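Vamardale Motor Works - pre-sale inspection, used cars
Car: Halilović hatchback, 1982, manual
Inspector: Attila Fülöp. Checked by: Ljubica Vukadinović

Bodywork
Sills and jacking points: pass. Surface rust on left sill, treated.
Doors and hatch: advisory. Hatch strut weak, holds in warm weather only.
Windshield: pass. Chip low on passenger side, outside wiper sweep.

Engine bay
Oil level and leaks: pass. Light misting at cam cover gasket.
Coolant: pass.
Drive belt: fail. Cracked across ribs. Replace before road test.

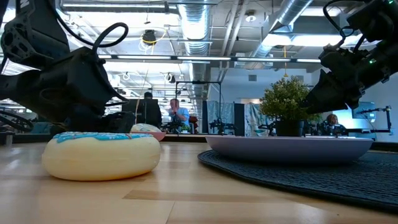
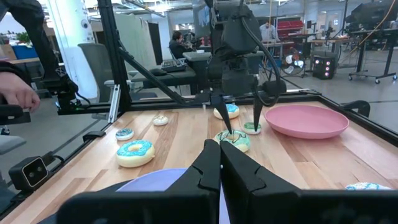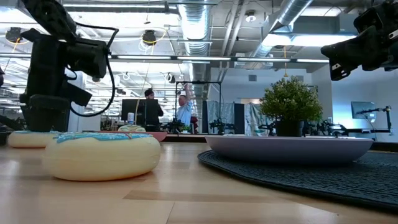
Toy donuts and black robot arms on a wooden tabletop.

Brakes and steering
Front pads: pass, 3 mm above wear limit.
Rear drums: advisory. Left shoe contaminated, source not found - recheck wheel cylinder.
Parking brake: pass after adjustment, 2 clicks taken up.
Steering rack gaiters: pass.

Tires
Tread: pass on all wheels. Spare is a Bimstead of older pattern, usable.
Wheel nuts: torqued to 110 Nm. Previous setting was uneven.

Road test (Grevville loop)
Not done. Hold until belt is fitted. Listen for second gear synchro, which was reported noisy by the last owner.

Result: not ready for sale. Return to bay with this sheet. Reinspect belt and rear left brake only - remaining items stand until the end of December.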